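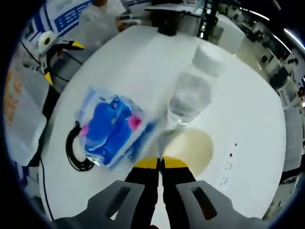 Page last updated: 9 July 2018

Filed under: Work Life, Snacks & Small Comforts

I've been asking people to let me interview them about their break tables, and you would not believe how many say yes! This one belongs to a woman who works at Dirkwood, on the second floor, and who asked me to leave her name out because her boss reads everything. Fine by me. She had a white round table, a bottle of water and a lot of opinions.

"It has to be round," she told me before I'd even sat down. "We had a long one before. Everybody picked an end and stayed there." The round one came from Orkus, secondhand, and cost the office $149 plus a very sweaty trip up the stairs (she was on the heavy side, she says, and she'd like that on the record).

I asked if white was a mistake. She laughed for a good while. "White shows everything! Every ring, every drip. I've tried baking soda, I've tried the spray from Murthy, I've tried lemon." There's a pale yellowish circle on the top, and I asked her what made it. She has no idea. It was there one morning in August and she's scrubbed at it ever since. "At this point I'd miss it," she said.

Then we got on to bags, which is where she really warmed up. She's a saver of bags. Clear ones, crinkly ones, the big blue printed kind. Her rule is that a bag stays on the table until the end of the day, and then it gets folded or it goes in the trash. "My mother folded them into triangles. I don't have the patience, I just squash them flat and sit on them."

So who leaves the cables out? "Everybody. Me. Write down that it's me."

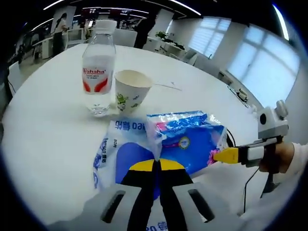
She keeps one drink rule, and it's a strict one: water is fine, anything with color in it goes in a cup you're holding. Paper cups are allowed if you finish them. She likes the ones with little cartoons on the side and will pick through a whole stack to get one. The water is whatever the corner store has, and on my visit that meant Wahaha, red script on the label.

"People think a break table looks after itself," she said, "and then somebody puts a straw down and it's there for a week." You can't see a white straw on a white table, she pointed out, until your sleeve finds it.

I asked what she'd buy with $154 and no questions asked. A Dradov table, same size, in dark green. Then she changed her mind and said more chairs.

154 shares | 2 comments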